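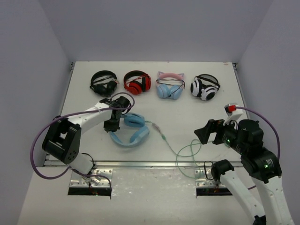

Murray Girard replied:
Same fault at our end since the Nallow update. Left channel drops out on the wired headsets after a few minutes of a call. Unplugging and replugging brings it back. Is there a fix coming or should we roll back?

Noémie MacDonald replied:
Please don't roll back yet, Murray. Can you tell me which dock you're on and whether the sound panel lists the headset twice?

Murray Girard replied:
Gosselin dock, front jack. Yes, listed twice, the second one greyed out.

Status changed: Open to In progress, 16th October

Noémie MacDonald replied:
Thanks. The update turned power saving back on for the audio port. Steps that worked on my machine:
Close Nallow completely, including the tray icon.
Open Device settings, Audio, and remove the greyed-out entry.
Untick "Allow sleep when idle".
Restart, then plug the headset in after you've signed in.

Murray Girard replied:
Did that on 3 machines. Two are fine after a 40-minute call. The third one still drops out.

Noémie MacDonald replied:
Is the third on dock firmware 14? It needs 19. The installer is in the Tokville shared folder and you'll need an admin to run it.

Murray Girard replied:
It was on 14. Ihor has updated it and I'll leave a call running over lunch.

Priority changed: High to Normal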